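Rosonari Clothes Exchange, Plovcombe
Progress report to the Pennington Fund, second payment
From: Dwayne Begay

Sorry this is brief in places, written between van runs. Headings follow your form except where two of them seemed to ask the same thing, in which case I've answered once.

Where we are

Open and running. The shop unit on the Plovcombe side was ready later than the plan said. Landlord's electrician, then the landlord's other electrician. We opened on a Monday with half the lights working and nobody minded much, the front half is all window anyway.

43 families signed up as regular members so far. Drop-ins are on top of that and we don't take names for those, as agreed at the start. Members bring in what's outgrown or not worn, get tokens, spend tokens. Anyone referred by the school or the health visitor gets a starter card with tokens already on it, so no need to bring anything the first time. The starter cards look identical to the others. That was the one thing parents asked for when we went round beforehand and it has been worth the bother at the printers.

Plenimby is behind. See below.

What the money went on

Rails, hangers, the second-hand washing machine, a tumble dryer, shelf brackets, tokens, paint. Rent up to the end of June. Van fuel. I've put the receipts in the usual folder, the dryer one is a bank statement line as the seller didn't do paper. Please say if that isn't good enough and I'll chase him.

Underspent on shelving, a school was throwing some out. Overspent on hangers. Childrens hangers are dear and they walk. We now keep a box under the till and swap them out when things leave.

Would like to move what's left in the shelving line across to hangers and laundry liquid. Small sums, but your letter says to ask, so asking.

School uniform

By far the busiest part. The jumpers go first, then grey trousers in the middle sizes, then everything else sits there. Plenty of polo shirts, always. Trousers with both knees intact are gold dust. We stopped giving more tokens for trousers as it got confusing at the desk and just keep a wants list on the wall now. Works better.

Shoes: still no. Talked about it again. Insoles take the shape of whoever had them first and we haven't got the space. Wellies are the exception, and ballet shoes if hardly worn.

Coats are coming in at the wrong time of year, as expected. They're bagged by size and on the top shelf at the back. Will need somewhere better before autumn.

Mending

We've run 7 mending sessions out of the ones promised. Hems, buttons, zips, patches inside knees. The zip one was over-full and the darning one was nearly empty until we renamed it "holes in jumpers", same session, same leader, proper turnout. Lesson there about words. One session lost to a burst pipe next door, it'll be made up.

Two sewing machines working, a third given to us that needs a belt. The belt is on order. Has been on order.

What people wanted that we hadn't planned for was taking in waistbands, so that is getting its own session. Also somebody to look at prams but that's a different project altogether.

Plenimby

The idea was a pop-up in the hall there every fortnight. We've managed 2. Both fine once people found us, but the hall booking kept getting moved for a dance class which has had that slot for years and fair enough. We have now been offered the old library room, smaller, but it has a lockable cupboard which means no more carting rails back and forth in the van. I'd rather have the cupboard than the floor space. Waiting on keys.

Realistic target for the rest of the year is monthly and not fortnightly. I know that's less than we put in the bid. Better to say so now. If you'd prefer we hold back part of the Plenimby money until the keys are in hand, that's OK with us.

Knitwear and best clothes

Not in the bid, added itself. A lot of what comes in isn't everyday stuff, it's cardigans and party things worn a couple of times and kept in a drawer. We put up a separate rail. Knits get checked over for moth, then hand wash or the wool cycle, dried flat on the mesh racks in the back. No hangers for the heavy ones, they grow. Buttons are checked at the desk, and any missing ones get replaced out of the tin, whole set if we can't match.
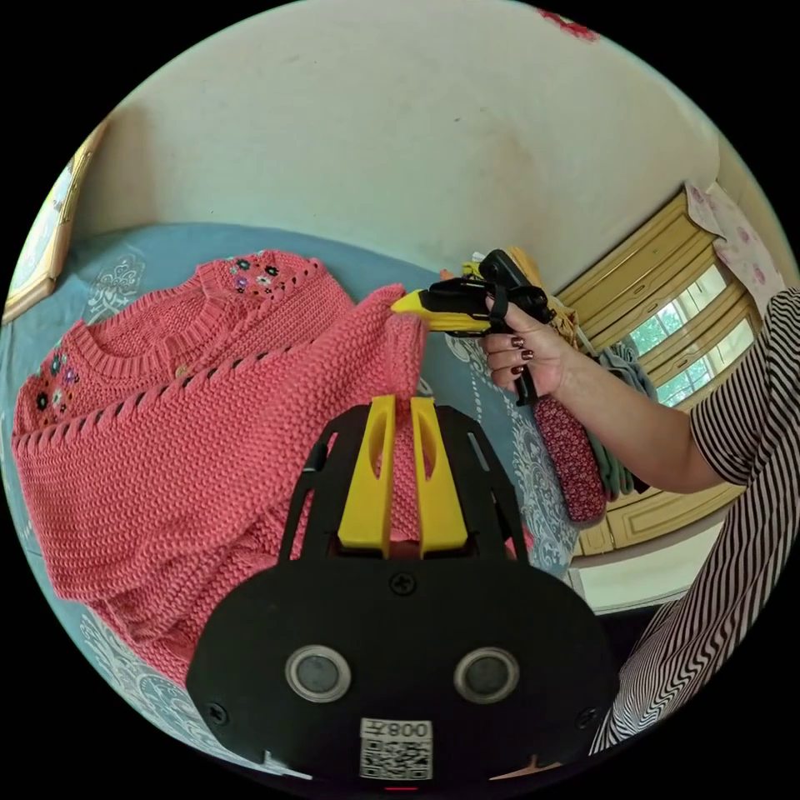
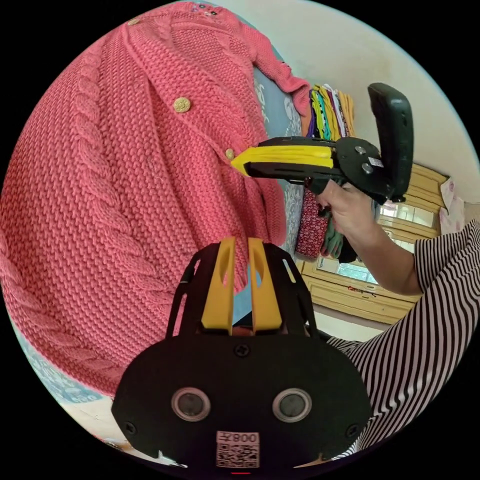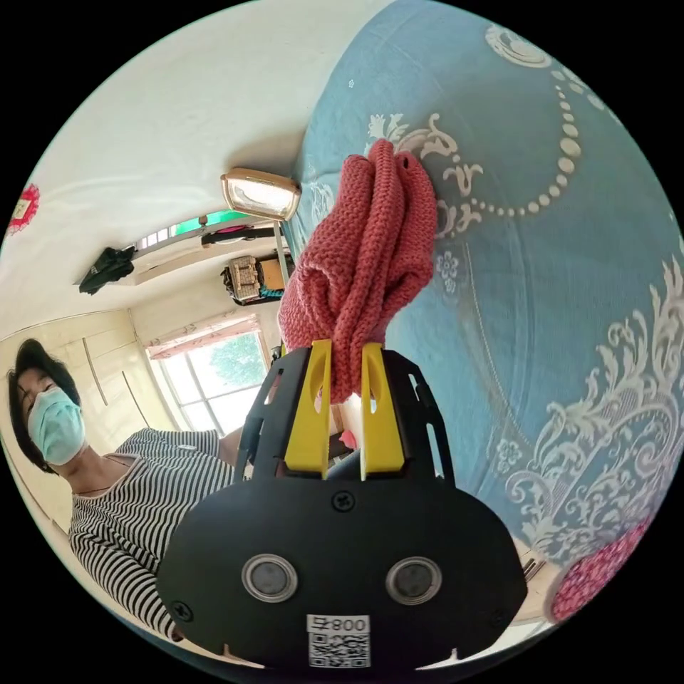 Tokens for this rail are the same as for everything else. There was a push to charge more for anything hand-knitted and I can see why, there's weeks of work in some of them, but it would price out the exact people the starter cards are for. So, flat rate. People who knit and bring in things they've made get a thank you card and first go at the wool basket, that seems to keep everyone sweet.

Moth is the worry. One bag came in with it and we had to clear the whole shelf and put the lot through a friendly pub's chest freezer. Nothing spread as far as we know. We've now got our own small freezer, donated, and every wool item goes in there before it goes near the rail. Electricity bill will show it a bit.

Problems

Sorting. More comes in than we can get through on a weekday. The back room fills up by the weekend and then it's hard to get at the washing machine. Trying a rule of one bag per visit, with mixed sucess.

Stained stuff. Some of it is really only rag. We've found a rag merchant who'll collect if we fill a cage but it takes us ages to fill one.

Card reader for donations doesn't like the thick walls. Works by the door.

Feedback

Kept a book on the counter as you suggested. Mostly it's nice. Complaints: not open late enough, changing corner too cold, not enough for teenage boys. All true. We've put a heater in the changing corner. Late opening we can try once a month, till half six. Teenage boys, open to ideas.

Next

Keys for Plenimby. Sewing machine belt. Winter coats moved off the top shelf before somebody gets flattened. Waistband session. Uniform rush over the summer, extra hands needed for that and the notice is going up this week.

Need from you: a yes or no on moving the shelving money, and whether the bank statement line will do for the dryer. Visits welcome any time we're open, best in the morning when there's room to stand.

Dwayne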